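Up at 5, rain on the skylight, no milk. Caught the early bus to Prondside with wet socks and half a banana. Legs still dead from the Dirkolcombe walk - 800 steps up to the chapel and evrey one of them back down.

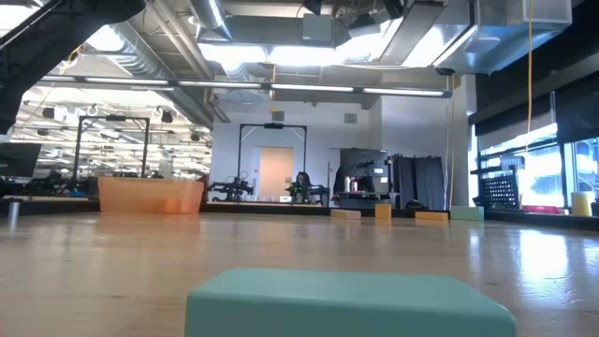

Money

Bus pass 83, paid. Rent 457, not yet. Must ring the bank before noon.
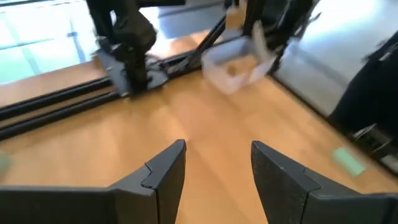 Can I still afford the Dirkolcombe week in February? Only if I skip the new boots and take the cheap room over the bakery.

Soup for tea, too much pepper. Rang Mum, she wants the blue suitcase back and

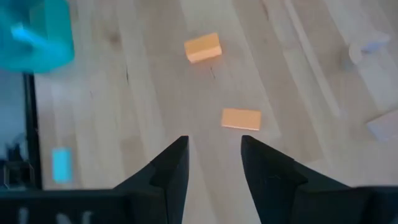
the good scissors, wich I think are in the loft. Will look tomorow. Bed.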